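Setting the finger opening on the Kisier gripper kit

Customers using the Kisier kit for the first time should complete this procedure before attempting a full pick. Select Manual on the Juretti controller and set the speed to 25.

Open both fingers fully, then bring the wrist down at an angle until the upper fingertip is a short distance from the cup.
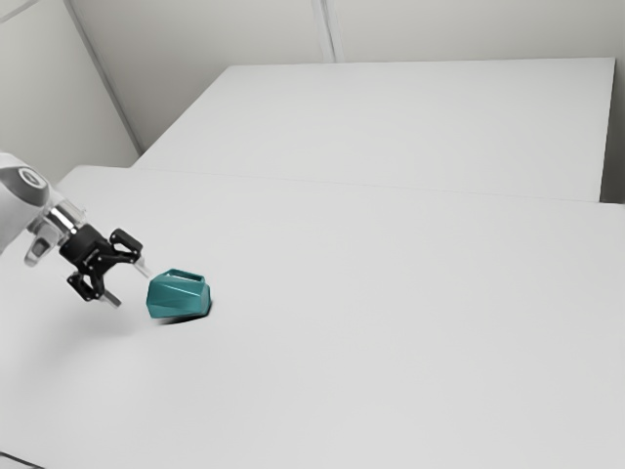
Save this position as Point 2. Close the fingers in small steps until both pads touch the cup, and save the grip value. Open the fingers again before raising the arm.

Questions regarding the kit may be addressed to Parviz Asadi at Emley.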